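# weststead-open-day-towels

Data card, second draft. Covers the recordings handed out after the Otico open day in Weststead in March. Written by a visitor to the open day, not by Otico. If you want their version, read their leaflet.

## Contents

- 636 episodes in the download
- 541 left after I dropped duplicates and files that would not open
- two arms, both on one rail
- wrist and fixed views

The leaflet says 800 episodes. I asked about the gap twice and got two different answers, so I use the number I can count.

## What the demo claimed

The talk promised "general cloth handling." We got one table and 8 live runs. I counted a run as good only if the towel stayed folded after both grippers let go. By that rule I gave them three. Otico's tally on the wall screen was higher, and the rule behind it was not posted.

Hordiienko, the firm that sold the arms, had a stand next door and was more careful with its words. Their sheet says "assisted folding," and I would trust that label more.

## Known problems

- Success flags were set by whoever was driving. Treat them as opinion.
- Episode length includes waiting time. Trim before you quote a speed.
- No split is supplied. Mine is in `splits/`, made by session.
- License text is missing from the archive. I have asked.

## Views

Two arms at the same table, on towels and, in the second view, a green sheet:
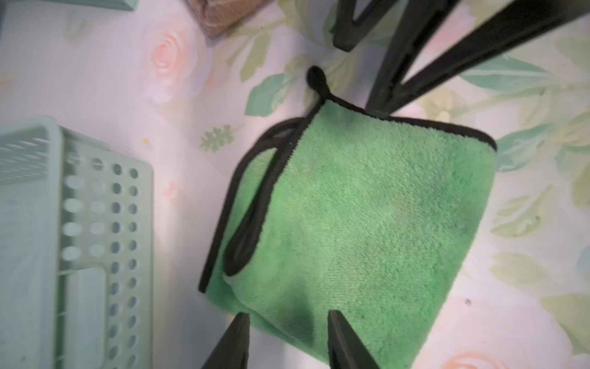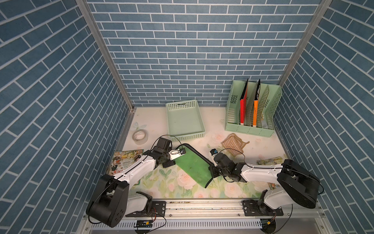
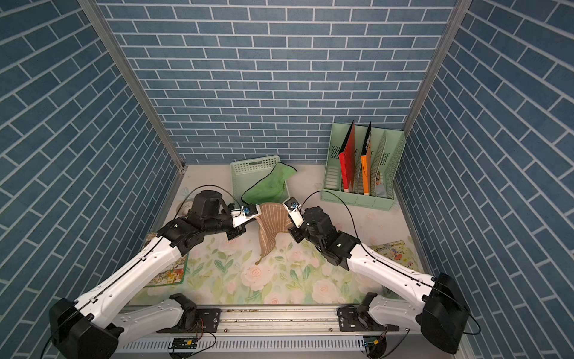
My main doubt is how far any of this carries to another room. The talk leaned on the word "variety," and I went looking for it. The cloth does change: green with a black edge in one place, beige with brown stripes in another. The rose print under it and the mint-green plastic stay put. A model could learn that table very well and tell you little about a kitchen. I plan to test on the Estau set, which has plain surfaces and worse lighting, and I expect the score to drop. If it holds up I will say so in this file and change the heading of the section on claims.

Until then, please don't cite this as a benchmark.

Related

- estau-plain-cloth: loader and notes
- Weststead open day: my run sheet
- Hordiienko arms: joint limits table
- Checking success flags by hand
- Older: notes on trimming idle time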